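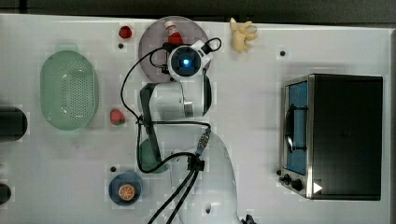 Will the Tromau 60 game clock run without mains power?
It runs for a full game on its internal battery and recharges overnight from the supplied adapter.

Tromau 60 Portable Shot Clock and Scoreboard
Item no. 3718
Sold as a pair with one control console

The Tromau 60 is a tabletop scoreboard for basketball clubs, school gyms and outdoor tournaments. Each unit shows game time, team score, fouls and the 24-second shot clock. The two units stay in sync over radio, up to 60 meters from the console.

The shot clock resets to 24 or 14 with separate buttons, so the operator does not have to look down during play. A 3x3 mode is included – 12-second clock, ten-minute game, stop at 21 points. Period length, timeouts and horn volume are set in the menu and kept after the unit is switched off.

In the box
2 display units
1 control console with cable
3 power adapters
Carry bag with shoulder strap

Tripods and the wall bracket are sold separately. The bracket from the older Gridberg model fits with the same screws.

Warranty: 2 years on displays and console. Batteries are not covered after the first season.

Delivery: Orders placed in March ship later than usual because of tournament demand. Clubs that need a quote on paper can write to Benvinda Paiva in sales.

Page updated August 22, 2018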